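Landing site and shore hut inspection: Cludilura
Season check, September 2022
Inspected by: Rok Dimitriou, Araceli Mendoza
Checked against: site sheet, July revision

Status codes: S satisfactory, A action needed, N not inspected.

1. Approach and anchorage

1.1 Depth on the marked approach line. S
Soundings agree with the site sheet. Least depth 2 m at half tide, over gravel.

1.2 Uncharted rocks. A
One drying rock lies north of the line and is missing from the sheet. Position passed to Živko Golob for the next revision. Boats should keep south of the line until then.

1.3 Holding ground. S
Anchor held in mud at 18 m. Kelp fouls the chain closer in.

1.4 Exposure. S
Open to the east. Swell wraps round the point in northerly wind and breaks on the bar. No landing in these conditions.

2. Beach

2.1 Landing strip. S
Shingle, moderately steep. Clear for 66 m between the stream mouth and the first outcrop.

2.2 Driftwood and ice. A
Two heavy logs at the top of the strip could float on a spring tide. Move above the storm ridge.

2.3 Lookout position. S
Clear view inland and along both shores. Dead ground behind the ridge must be walked before passengers leave the boats.

3. Walking route to Brollora

3.1 Marker cairns. A
All 19 found. Cairn 18 has partly collapsed and is hard to pick out against the scree.

3.2 Stream crossing. S
Knee depth at the ford. The upper crossing is undercut and should be struck from the sheet.

3.3 Vegetation wear. A
Path has widened on the wet moss below the terrace. Keep parties in single file on the stony edge.

3.4 Nesting area. N
Closed until the birds have left. A-yeong Ki to inspect.

4. Babić hut

4.1 Roof and guy wires. S
Wires tight. Surface rust on the seaward shackles, no loss of section.

4.2 Stove and flue. A
Flue cap loose. Hut stove not to be lit until it is refitted.

4.3 Emergency stores. S
Seals intact. Contents match the list inside the lid.

5. Base room and equipment

5.1 Radio log. S
Complete. Two entries unsigned, both since corrected by Arnaldo Henriques.

5.2 Desk lighting and leads. A
Black desk lamp on the white table. Lay the lead along the back of the table. 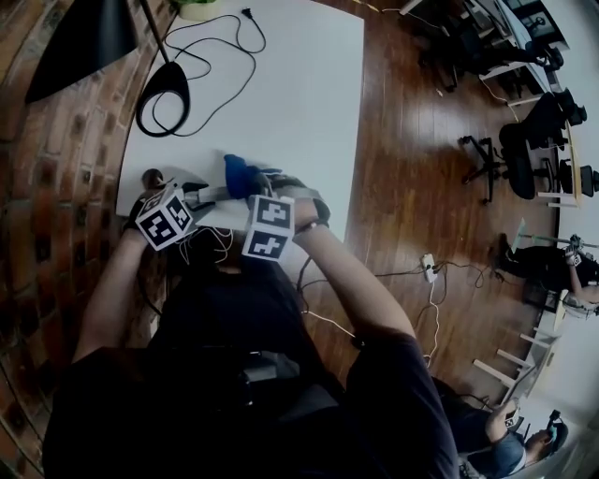 5.3 Spare batteries. S
Stored dry, terminals taped. Sultell pack is due for a capacity test before the boats go out again.

5.4 Charts and tide tables. A
Old site sheet still on the wall next to the current one. Remove.

Items marked A are to be closed or carried forward in writing before the next landing.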